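Evie Inskip has had the Kemell arm kit on a bench in Udcombe since August, and she is in no hurry to praise it. "Setting up took us 13 days," she says. "The manual says two."

Sarkoveck rents the kit out at 600 pounds a month, with support by phone. Inskip rates the support. She is less sure of the gripper – "fine on mugs, poor on anything flat" – and has logged 466 tries at kitchen tasks so far.

Would she renew? "For one more term, yes. Then I'd want to try the Laryea."

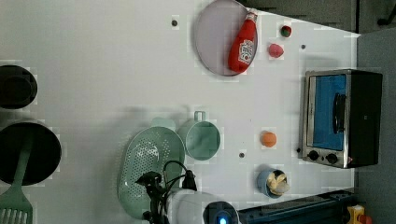

The arm over the colander, with the mug and toaster oven further along the table.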